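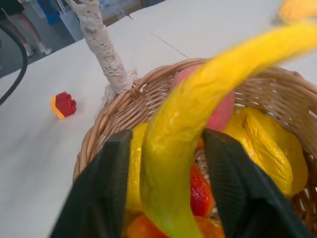 青果物の外観規格を見直すべき時期に来ている

食と流通に関する意見
2022年11月24日

青果物の売り場において、色、形、大きさがそろっていることは長らく品質の証とみなされてきた。傷のない果皮、均一な曲がり、つややかな表面を備えた果実が上位の等級に区分され、そうでないものは下位に回されるか、出荷の対象から外される。当研究会は、こうした外観に基づく規格が果たしてきた役割を認めつつも、現在の運用は消費者、生産者のいずれにとっても過度に厳格であり、段階的な見直しが必要であると考える。

外観規格には歴史的な合理性がある。遠隔地の市場どうしが電話や書面のみで取引を行っていた時代、等級は買い手が現物を見ずに値を決めるための共通言語であった。箱に記された等級と階級を見れば、中身のおおよその姿が分かる。選果と箱詰めの作業は標準化され、輸送中の荷崩れも減った。産地が共同で出荷し、代金を公平に分配するうえでも、区分の存在は欠かせなかった。規格を単なる見た目へのこだわりとして退ける議論は、この経緯を軽視している。

問題は、取引のための道具であった規格が、やがて売り場の美観を保つための基準として働くようになった点にある。量販店の多くは、産地の出荷基準に加えて独自の受け入れ基準を設けている。そこでは果皮のわずかな擦れ、着色の偏り、軸の長さまでが確認の対象となる。食味や安全性に影響しない項目が、返品や値引きの根拠として用いられる例も少なくない。

当研究会が港湾都市Zelanportの卸売業者を対象に行った聞き取りでは、受け入れ基準の項目数は取引先によって大きく異なり、最も多い小売業者では16項目に達していた。このうち食味または保存性に直接かかわるものは半数に満たない。業者側は、どの項目がどの程度の重みで判定されるのかを事前に知らされておらず、同じ荷が一方の店舗では受け入れられ、他方では返されることもあると述べている。

負担は生産の現場に集まりやすい。Esholmの果樹産地では、7月の出荷最盛期になると選果に人手を取られ、圃場の管理が後回しになるという。同地の生産者442戸に配布した調査票の自由記述欄には、規格を満たすための摘果や袋かけが年々細かくなっているとの訴えが目立った。果皮の見栄えを保つための防除を減らしたいが、等級が一つ下がれば手取りが減るため踏み切れない、という記述もあった。規格が栽培方法そのものを方向づけている実態を、流通に携わる者は重く受け止める必要がある。

これに対し、消費者は結局のところ見た目のよいものを選ぶのであるから、売り手はその選好に応えているにすぎない、との反論がある。確かに、同じ価格で並べられれば、多くの人は傷の少ない果実に手を伸ばすであろう。ただし、この観察から消費者が外観の不ぞろいを拒んでいると結論するのは早計である。選好は、比較の対象と価格、そして日ごろ目にする売り場の姿によって形づくられる。均一なものだけを見慣れた者が、不ぞろいなものに不安を覚えるのは自然な反応であり、それを固定した嗜好として扱うべきではない。

果物についての一般的な印象が、実物よりも図案や模造品によって養われている面も見逃せない。教材の挿絵、包装の印刷、飾り用の果物は、いずれも見分けやすい色と形を備えている。識別を目的とする以上、典型的な姿が選ばれるのは当然であり、そのこと自体に非はない。しかし、畑で育つ果実は日照や風、枝の位置によって一つずつ異なる。典型から外れた姿もまた正常であるという知識は、意識して伝えなければ広まりにくい。

小売業の側にも、すでに異なる取り組みが見られる。食料品店を展開するSullbergは、一部の店舗において形状による区分を廃し、重量と糖度の目安のみを表示する売り場を設けた。対象は12店舗にとどまるが、導入に際して同社は売り場の一角に説明を掲示し、表面の擦れと傷みとの見分け方を具体的に示している。値引き品としてではなく通常の商品として扱った点に、この取り組みの意義がある。いわゆる訳あり品という呼び方は、購入のきっかけをつくる一方で、外観の不ぞろいを欠陥とみなす考え方を温存しかねないからである。

加工への転用を拡大すればよいとする意見もある。加工用の需要は重要であり、果汁や乾燥果実の製造業者が果たしている役割は大きい。それでも、加工を主たる解決策と位置づけることには慎重でありたい。加工用の買い取り価格は一般に生食用より低く、集荷費を差し引けば採算が合わない産地もある。乾燥果実を手がけるLazărの場合も、原料の受け入れは一定量以上のまとまった荷に限られ、小規模な生産者が単独で利用することは難しい。生食用として十分に通用する果実が、外観のみを理由に加工へ回される仕組みは、価値の損失と考えるべきである。

以上の認識に立ち、当研究会は次の方向で検討を進めるよう関係者に求める。

第一に、受け入れ基準における項目の整理である。小売業者は、食味、安全性、保存性にかかわる項目と、それ以外の外観項目とを明確に分けて示すべきである。外観項目のみを理由とする返品については、契約の段階で条件を定め、荷の到着後に新たな判断基準を加えないことを原則としたい。

第二に、等級の簡素化である。現行の細かな区分をただちに全廃することは、共同出荷の精算に混乱をもたらすおそれがある。まずは隣り合う等級の統合を試み、選果に要する時間と販売価格の変化を産地ごとに検証することが望ましい。年間の出荷量が200トンに満たない産地については、選果設備の更新時期に合わせて移行できるよう、十分な猶予を設ける必要がある。

第三に、売り場における情報の提供である。果皮の状態と食味との関係は品目によって異なり、一律の説明では消費者の判断を助けない。黒い斑点が熟度の目安となる品目もあれば、傷みの兆候である品目もある。陳列を担当する従業員が質問に答えられるよう、品目別の簡潔な手引きを整備すべきである。

第四に、学校給食をはじめとする公的な調達の見直しである。給食の現場では、配膳の公平さを保つために大きさをそろえる必要があり、外観の条件をすべて外すことは現実的ではない。他方、切り分けて提供する品目について、果皮の色むらまで仕様書で制限する理由は乏しい。調達の担当部署には、調理の方法に照らして仕様を点検することを求めたい。

見直しには費用が伴う。基準の改定、従業員の研修、契約の更新はいずれも手間のかかる作業であり、その負担を産地に転嫁することがあってはならない。また、外観の条件を緩めたことを口実に買い取り価格を一方的に引き下げるならば、生産者の理解は得られないであろう。簡素化によって生じた選果費の節減分をどのように配分するかは、取引の当事者が対等の立場で協議すべき事項である。

外観規格の緩和が食品の廃棄をどの程度減らすかについて、確かな数値を示すことは現時点では難しい。圃場で廃棄される量は統計に表れにくく、規格が緩められても需要を上回る収穫があれば余剰は生じる。当研究会としても、効果を過大に見積もることは避けたい。まずは産地と小売業者が共通の様式で返品の理由を記録し、その結果を少なくとも品目単位で公表することを、次の出荷期に向けた最初の課題として提案する。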